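Prustis Rebound Wall, Club Size

I run the Prustis workshop with Youssra Lahlou, and between us we've coached girls' and boys' soccer in Flerkdale for longer than either of us likes to admit. The rebound wall came out of that. We wanted something a kid could pass against for an hour without it walking backward across the grass, and everything we tried either tipped over or sent the ball back like a dead fish.

So we built our own! The club size is 67 inches wide and the panel tilts to three positions: upright for ground passes, leaned back a little for first touch, and leaned way back for volleys and headers (my goalkeepers live on that last one). 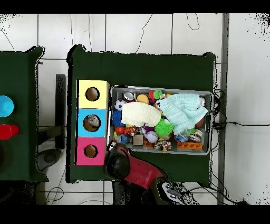

Target practice is where I get carried away. You can pass at a plain wall all day, but kids hit harder and aim better when there's a hole to aim for. A round hole in a square face, like on those stacked boxes with the pale yellow one on top, is the oldest target going, and our clip-on target sheet works the same way. It has four openings, one near each corner, and you can cover the ones you don't want with the flaps. I start the under-tens on the bottom two and leave it there for most of October.

The frame is steel, the net is knotted, and the whole thing folds flat. It weighs 50 pounds, so bring a friend or the wheel kit. Ground pegs are in the bag. For indoor floors you'll want the rubber feet, sold separately, part 1002.
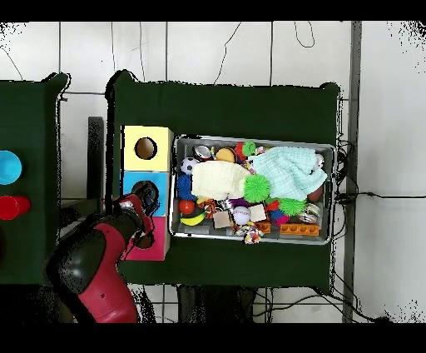 Light blue box in the middle, magenta-pink on the bottom.

Nadège Baudry, who coaches over at Clitent, has had hers out in every kind of weather and the only thing she's replaced is one bungee. Spare bungees are part 656, and I'd order a few with the wall (they do wander off).

Orders in by 30th October go out with the target sheet included. After that it's back to being an extra. Team orders of three or more, write to me first and ask for the Ranasinghe rate, which is what we call our club discount.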